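Notebook, April — indigo vat, batch 6
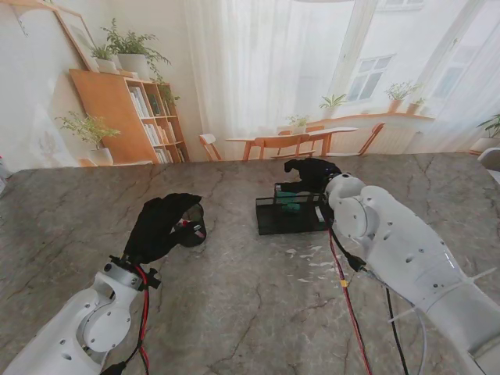 Gray marbled tabletop, black mesh basket on it.

Started the Gornska linen today. Scoured the lengths in the big pot with soda ash for 2 hours, then rinsed until the water ran clear. The first rinse was yellow-brown, same as last batch. Grotton tap water is hard, so I added a little more soda than the sheet calls for.

Vat was at 130 F when I checked at 9:15, which is too warm. Took the lid off and waited. Liquid under the surface was yellow-green with a coppery film and a good bloom in the middle. Skimmed the bloom into the jar and kept it to go back in at the end.

Dip times, linen: two minutes, air ten, repeat. Six dips for the dark lengths, two for the pale ones. The pale ones came out streaky near the fold. I think I let them touch the side of the vat. Next time clip them at both corners and keep them moving.

Tried the Dralon swatch again and got nothing, just a gray-blue stain that washed off with plain soap. It's acrylic, so no surprise, but the Ojo order has it in the fringe and I wanted to see it for myself. They will need to pick a different yarn or accept white fringe. Need to write to them before we cut anything.

Wet weight of the dark lengths after spinning was 904 g. Forgot to take the dry weight first — do that before scouring on batch 7.

Vat looked tired by mid-afternoon, more blue than green. Fed it a spoon of fructose and a pinch of lime, stirred slowly, lid on. pH strip read a bit low, but the strips are old. Order more.

Leave the linen overnight before the vinegar rinse. Check the vat at 8:00 and don't dip until it clears.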